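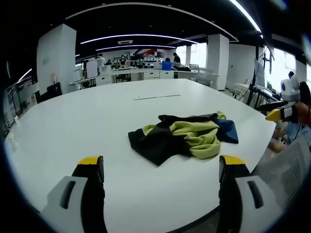 Pushpa Kandpal

Tuesday, 7 a.m., and the shutter at Bunlow is half up. Two women already ducking under it. Bags of old clothes, a broken zip, somebody's school blazer with the lining hanging out.

Bunlow is a repair shop, one room, between a key cutter and a place selling phone covers. Omprakash Solanki opened it after his tailoring work dried up. Wedding suits mostly, before that. Then ready-made came in and the orders stopped. "People still had clothes," he says. "They just had no one to fix them."

So he fixes. Hems, cuffs, elbows. Sports tops, which he hates – the stretchy stuff slides under the foot and puckers if you so much as look at it. Black ones, lime ones, team colors, all of it comes in balled up at the bottom of a bag. He charges extra for those and tells you so before you sit down.

The ledger is a school notebook. Last number in it when I visited: 2837. Every job since opening, in pencil, with the customer's first name and a word or two. "Pocket." "Pocket again." One page just says "dog".

Gaurav Vishwakarma runs the second machine. He came for a month and stayed. Good with denim, terrible with customers, by his own account. He keeps his thread in old Plasto tubs with the lids missing and can find any shade of blue without looking up.

Does it pay? Sort of. Rent went up in September. A zip is 100 rupees, more if its a jacket, and a full relining can go to around 2000. Solanki turned down an offer from Clandura, the laundry chain, to do their alterations in bulk. Too fast, he says. They wanted everything back next morning.

His regulars are loyal to the point of rudeness. Abhishek Nautiyal has had the same raincoat patched so often that the patches have patches. He was offered a new one by his daughter. Wouldnt hear of it.

What should you bring? Anything washed. Keep the buttons, even the cracked ones. Don't iron over a tear, it sets the edges and makes the darning harder. And don't come at lunch – the shutter goes down at 1 and Solanki eats with the radio on, loud, and will not hear you knocking.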